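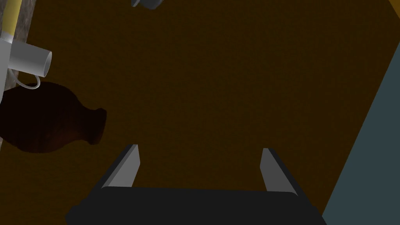 Claka sim pack, worth it?

drundmont_dave
Trial's up and they want 500 for the full license. Tabletop scenes load fine, two-finger gripper works with my Arby config. Talk me out of it.

roussel_fan
Gladly. I paid in February. The lighting is set to "power outage" and the support forum has 80 threads, most of them me.

ilze_z
Disagree. Dim scenes are where my grasp policy fell apart, and I'd sooner find that out in sim than on hardware I have to pay for. 696 grasps overnight and I slept through all of them.

roussel_fan
How many held?

ilze_z
Enough.

roussel_fan
So, 2.

drundmont_dave
Does the license cover a second machine? The page says "flexible seating," like it's a wedding.

ilze_z
One machine. Email Sandrine Deschamps in sales, she moved mine over in a day.

roussel_fan
She told me to open a thread.

drundmont_dave
OK, I'm buying it. If the mugs slide around I'm blaming Ilze.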